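Negri ribbed bench mat, dark gray: review after one season on a two-arm sorting cell

Rating: 4 out of 5

I look after a small two-arm cell at Tarkbridge. It picks wrapped snack bars off a butcher-block tabletop and puts them in trays along the front edge. The bare wood was giving us trouble. Bars lying flat would slide when a finger touched down slightly off center, and the second try usually pushed them farther away. I bought one Negri mat in April for $28 to see if a ribbed surface would help.

Setup took 17 minutes, most of it spent resetting the pick height. The mat raises the bars a little, so the left arm needed a new touch-off. I did it with the gripper closed and a strip of paper underneath, then saved it as a separate work surface. If you cover only part of the table, as we did, you need two surfaces in the program and a clean line between them. Katia Pellegrini wrote ours and it has been fine.

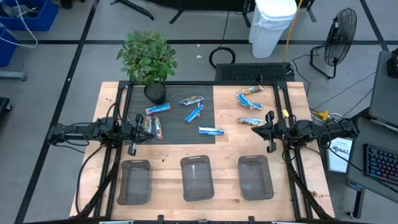 Left arm at the mat, right arm over bare wood, trays set out along the front.

We kept the right side uncovered so we could compare. Over 1,778 picks the mat side had fewer repeat tries, and the gap was biggest with bars lying flat. Overlapping bars are no better. The gripper still drags the lower one along now and then, and a mat won't fix that.

Cleaning is my main complaint. Crumbs and dust settle between the ribs and a cloth skips over them. I use a stiff brush along the ribs, then a damp rag. The mat also arrived rolled tight, and the corners stayed up for 72 hours under weights. Don't set your heights until it lies flat. I had to do mine twice.

It does creep toward the front over time. I put pencil marks on the wood at two corners and check them before the first run. Lino Ruggiero wants to tape it down, but I like being able to lift it for cleaning.

I would buy it again. A second one for the right side is on the list.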